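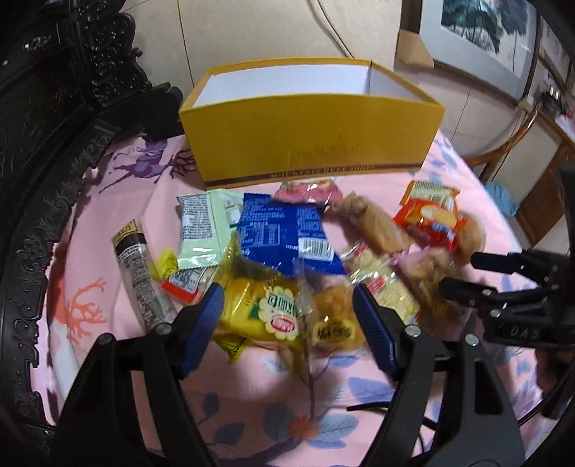 Gayan Khondokar has been packing snack boxes for four years, first for his sister when she moved away to study and now for anyone at Brirmont who asks. He does it at home, usually on a Thursday evening, with everything tipped out on the table before he starts.

"I used to pack straight from the shopping bag," he says. "Then you find the bread at the bottom and it's flat. Now I get it all out first and look at it."

Crackers and biscuits go in early, standing on their edges where they will fit. Rolls and pastries wait until the end. He leaves everything in its own wrapping and never tapes packets together, having once torn a bag of rice crackers open that way.

I asked whether he buys boxes. "No, I keep them. A gift box is best – it's stiffer and the lid shuts properly. My cupboard is full of them, and my wife would like it not to be."

He allows himself 60 minutes for two boxes, and most of that goes on deciding who gets what. Adel Benjelloun, who had one in July, asked for nothing sweet. Zbigniew Pawlak wanted only sweet things and wrote back to complain about a packet of seaweed.

"I put it in for a change," Khondokar says. "He gave it to his neighbour."

Does he write a list of the contents? He did at first, but people opened the box before they read it. These days he puts in a short note, folded down the side, and checks the dates on the bread. Anything left over goes back in the kitchen drawer for the following week.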